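Two-armed machines still slow at tidying up, trial finds

7/5/26

A trial of two-armed robots at the Restetwood repair workshop has found that the machines can put away a bench of small tools without help, but take far longer than the people they are meant to relieve.

The trial was run by Drinness, a small automation firm, with the workshop supplying the jobs. Over the past several months the robots were given 400 attempts at everyday chores, drawn up by workshop staff from the things they least like doing at the end of a shift. The list included wiping down a bench, sorting fasteners into trays, folding rags, coiling leads and rolling up a tool mat with everything in its proper slot.

The robots finished 385 of the attempts in one form or another. Only 85 were finished inside the time a trainee would be allowed, and most of those were simple pick-and-place jobs such as moving a box from one end of a bench to the other.

Manikandan Kaimal, who led the work for Drinness, said the firm was pleased with the completion figure and had expected the times to be poor.

"We asked for careful, and careful is slow," he said. "If you let the arms go faster they start dropping the small stuff, and then somebody has to get down on the floor and look for it."

Soft and floppy things gave the most trouble. A rigid part stays put when a gripper closes on it, but cloth bunches up and a cable slides away or catches on whatever is next to it. Fabric tool mats were rated the hardest item on the list. The mat has to be flattened first, the pockets found, and each tool turned the right way before it goes in. Tweezers were a particular nuisance, being thin, dark and easy to nudge out of reach.

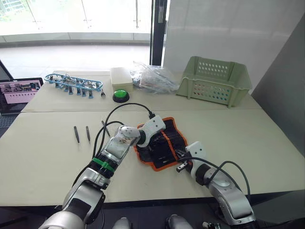

Karla Galindo said she would be happy to hand over the sorting tomorrow, but not the mats. She could roll one up in under a minute while talking to a customer, she said, and she had stood and watched a machine spend longer than that deciding where to put its fingers. She did think the robots were better than most people at putting things back in the same place every time.

The workshop's own view is mixed. Otakar Hrubý, the floor manager, said the jobs that worked well were real jobs and worth having done. Fastener trays at Restetwood are sorted twice a week, and the robots can be left to do it overnight, when speed matters less. Staff checked the trays each morning during the trial and found few mistakes, nearly all of them washers of similar size put in the wrong compartment.

He was less keen on the cost of getting each new chore going. Every task had to be demonstrated many times by a person guiding the arms before the robot would try it alone. The mat took 887 demonstrations, the most of any job on the list, and was still the least reliable at the end. A change of colour or size in the mat meant more demonstrations.

"I can show a new starter once, maybe twice," Hrubý said. "Then they've got it, and they've got it for the blue one and the big one as well."

Household chores were a smaller part of the trial. Drinness set up a kitchen bench and a laundry corner in a spare area and tried the same machines on dishes, tea towels and a basket of clothes. Towels went well enough. Shirts did not, and the firm dropped fitted sheets from the list after the first week. Kaimal said a home was a harder place to work than a shop floor, as things are rarely left where they were the day before and there are usually children or pets about.

Silvia Baláž, who wrote up the results, said she would not recommend that anyone plan staffing around the machines yet. Her report suggests using them for sorting and other night-time work, and leaving anything made of cloth or cable to people — at least until the times come down.

Restetwood will keep one machine on fastener trays. A second round of trials is planned for November with a new set of fingers made by Zelenák, shaped for picking up thin tools from a flat surface. The list of chores will be shorter, and the tool mat will stay on it.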